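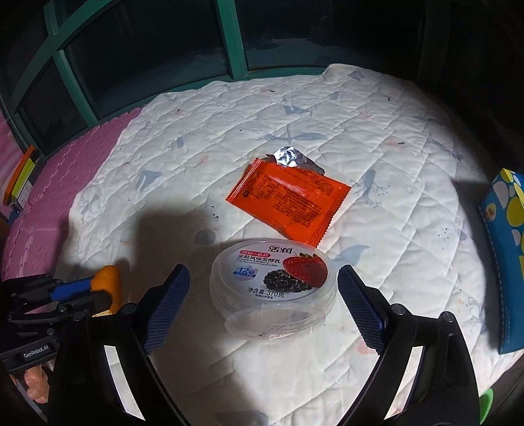

*Yogurt tub with the snack packet and foil behind it, hand-held gripper, bedroom set.*

**Ticket 423 - grasp model drops clear round tubs**
Opened by: Jaime Magalhães
Assigned to: Fabrice Carré
Opened: Jan 18, 2019
Status: open (was closed, reopened by me)

**Problem as reported**

The Kurketari build picks up boxes and soft packets fine. Give it a round tub with clear sides and it closes too high, pinches the lid and lets go. Wollham saw it first on their bench and we can repeat it here whenever we like. Arkar's reply was that we need more examples and that 3000 new ones would sort it out.

I don't believe that yet. We've heard "more examples" for every fault since May.

**Log**

**Jaime:** Went back through the tub examples we already have. Nearly all of them were collected on a plain table in flat light with one object at a time. The model has never had to find the edge of a clear tub against anything busy. Asked Fabrice to collect a small set on household surfaces before anyone signs off on the big order.

**Fabrice:** Small set is in. The example at the top is a fair one to argue over. Printed quilted cover, orange packet and crumpled foil close behind the tub, hard shadow from the gripper on the left, dark window. I think this is the kind of data we're short of.

**Jaime:** Agreed that it's different. Different doesn't mean useful. What I see:

- The label on the lid is by far the easiest thing to lock onto. Strawberry, blackberries, red band, blue badge. If the model is learning "go for the printed circle", this teaches it more of the same.
- The body of the tub is clear and the pattern of the cover is right there beside it. Good, that's the hard part and we want it.
- The shadow is big and sits beside the target. Every example shot with the lamp in that spot will have it on the same side, and the model will happily learn that tubs live to the right of shadows.
- Foil is shiny. Could pull the depth estimate off. Not proven.

**Fabrice:** The fingers are well placed though, one each side of the tub. Compare that with the table set, where half the approaches come in crooked.

**Jaime:** Placement is fine, no complaint there. But one image can't tell me the grasp held, and I'd like the outcome field filled in properly. I opened 8 records from the household set and 6 had it blank. A blank outcome gets read as a success by the import script. Has anyone checked how long that has been going on?

**Fabrice:** Checked. The script has always done that. Quiroga wrote the import and says blank was meant to mean "not reviewed". I've changed it so blanks are held back and listed at the end of the run.

**Jaime:** So some of what we've been calling good grasps may be nothing of the kind. That looks a lot more like our fault than a shortage of examples does. Please rerun training on the old data with the blanks held back and add nothing new. If we change both things at once we'll never know which one did it.

**Fabrice:** Rerun done. Clear tubs are a bit better. It still goes for the lid on some tries, mostly when the label is bright. Closing this?

**Jaime:** No. Reopened. "A bit better" on the same bench with the same tubs isn't a fix.

**Still to do**

1. Fill in outcomes for the household set by hand, from the recordings. Fabrice.
2. Collect the same tub with the lid turned, and again with the label covered. If the grasp moves when the label does, we have our answer.
3. Shift the lamp between takes so the shadow doesn't always land in one place.
4. Keep the foil in half the takes and leave it out of the others. Everything else stays put.
5. Tell Arkar the big order is on hold. They won't like it - send them the blank outcome list along with the note.
6. Wollham to test on their own tubs, not ours.

**Jaime:** I'll look at item 2 before anything else. Don't merge the household set until item 1 is finished, even if the numbers look nice.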